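Foro de lectura > Bibliotecas personales y catalogación
Tema: Criterio para registrar relecturas parciales

hojasuelta
Mensaje 1

Llevo el registro de lecturas en Kedik desde hace 14 años y tengo algo más de 400 fichas marcadas como releídas. El problema es que buena parte de esas relecturas son parciales: abro una novela que conozco bien, leo tres capítulos, salto al final y la devuelvo al estante. Kedik solo admite «leído», «leyendo» y «abandonado», y ninguno de los tres estados sirve. «Abandonado» baja la valoración media del libro en mis estadísticas y «leído» infla el recuento anual.

¿Qué criterio aplicáis? Me interesa sobre todo para novela histórica y policiaca de serie, donde releo mucho por tramos.

pliego_8
Mensaje 2

Aplico un umbral. Si paso de la mitad de las páginas, cuenta como relectura. Si no, no existe. No llevo registro de lo que no termino, ni en primera lectura ni en las siguientes.

D. Tambunan
Mensaje 3

El umbral por páginas tiene un defecto: depende de la edición. Tengo la trilogía de Cundel en tres formatos y la paginación varía tanto que la misma relectura entraría en el recuento en bolsillo y quedaría fuera en tapa dura, según dónde caigan los apéndices. Es mejor medir por capítulos.

En mi caso separo dos campos. Uno es la fecha de última lectura íntegra, que solo se toca cuando el libro se lee de principio a fin. El otro es un campo de texto libre donde anoto los capítulos revisados y el mes. Por ejemplo: «marzo, caps. 1 a 6 y epílogo». El recuento anual se calcula exclusivamente sobre el primer campo.
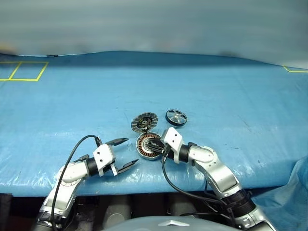
El campo libre no se puede filtrar en Kedik, pero sí exportar. Saco el CSV una vez al año, lo abro en una hoja de cálculo y busco por título. Con una biblioteca de 2.000 volúmenes el archivo se maneja sin problema. La única precaución es fijar la codificación en UTF-8 al importar; con la opción por defecto se pierden las tildes y las búsquedas de autor fallan.

Darmawan Tambunan

hojasuelta
Mensaje 4

Lo de los dos campos me encaja. Duda: ¿qué haces con los volúmenes ómnibus? Si leo solo la segunda novela de un ómnibus, ¿es lectura íntegra o parcial?

D. Tambunan
Mensaje 5

Íntegra de la obra, parcial del volumen. Ficho las obras por separado y el ómnibus como contenedor, sin fecha de lectura. Es más trabajo al dar de alta, pero luego no hay ambigüedad.

marginalia
Mensaje 6

Discrepo del planteamiento general. Una relectura por tramos es una actividad distinta de una lectura y no veo qué se gana registrándola. En el diario de papel apunto las primeras lecturas y las relecturas completas. El resto es hojear. Si alguien necesita saber en qué mes revisó el capítulo seis, me gustaría conocer el uso que le da a ese dato.

pliego_8
Mensaje 7

De acuerdo con marginalia. El campo libre acaba siendo un cajón.

hojasuelta
Mensaje 8

Uso concreto: las series largas. Antes de empezar el tomo nuevo de la serie Jollbridge repaso los capítulos finales de los dos anteriores. Si lo tengo anotado sé qué subtramas recuerdo de primera mano y cuáles conozco solo por el resumen. Con el último tomo no lo había anotado y releí dos veces el mismo final, mientras que el otro lo dejé sin tocar.

Segundo uso: decidir qué sale de casa. Un libro sin relectura íntegra en diez años, pero con seis entradas parciales, no lo dono. Con vuestro sistema aparecería como inactivo.

marginalia
Mensaje 9

El segundo caso lo acepto. El primero se resuelve con un marcapáginas.

tinta_azul
Mensaje 10

Aporto alternativa. En Hubmann se pueden crear estados propios. Tengo uno llamado «consulta», excluido de estadísticas por configuración, y se filtra como cualquier otro. La migración desde Kedik me llevó una tarde. Se conservan fechas y valoraciones; las etiquetas anidadas se aplanan y hay que rehacerlas a mano.

D. Tambunan
Mensaje 11

¿Conserva fechas múltiples por ficha? Cuando lo probé solo importaba la más reciente y descartaba las anteriores sin avisar. Para quien registra relecturas es un fallo grave.

tinta_azul
Mensaje 12

En mi importación entraron todas, pero yo tenía como máximo dos por libro. No puedo garantizarlo con más. Haría una prueba con un CSV reducido antes de pasar la biblioteca entera.

hojasuelta
Mensaje 13

Haré la prueba con las fichas de policiaca, que son las que más fechas acumulan – alguna tiene nueve. De momento me quedo en Kedik con los dos campos y el recuento por capítulos. Las fichas antiguas no las voy a corregir; pondré una nota con el cambio de criterio y el mes en que empieza a aplicarse.

pliego_8
Mensaje 14

Si la prueba sale bien, pon aquí la cabecera del CSV que hayas usado. El orden de las columnas me dio problemas con otro programa.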